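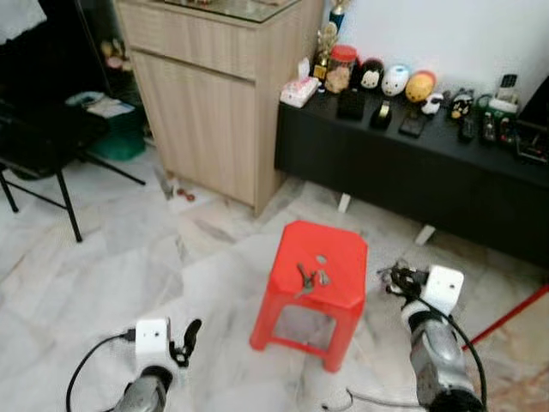 Notebook, 29 June 2023: hinge pin wear, Tallden gate latches

Pulled the Tallden latches from the test fixture this morning. Batch of 9, three pin materials, grease as supplied by Wedden. Cycle counter read 1843 at stop. Target was higher, but the drive belt had started to slip and the last readings would not be worth much.

Pin diameter taken at mid-span and at both ends, two directions each. Mild steel pins show the most loss, all of it on the loaded side. Stainless pins are within tolerance but have galled at the lower bushing. Bronze pins look even along the length. One bronze pin is bent, probably from assembly, and I have left it out of the averages.

Archana Garg checked the micrometer against the 21 mm gauge block before and after. No drift.

Grease: the supplied stuff had gone dark and stiff at the lower bushing on every latch. Upper bushing still soft. Dinesh Tripathi thinks the drain slot is letting grit in from below. Plausible. The slot on the Lodhi drawing faces down, and ours were mounted with it facing the load.

Bushing bores not measured yet. The bore gauge is with Mamta Ahuja until she finishes the pump housings.

Note on the fixture: the return spring on station 3 is weak and the latch there sometimes stops short of closed. Treat its count as low. Replacement spring ordered, part number on the inside cover.

To do:
Re-tension belt, mark its position on the pulley.
Section one stainless pin at the galled area.
Repeat with slot facing down, same grease.
Ask Sarita Bansal for the October hardness results on the mild steel bar.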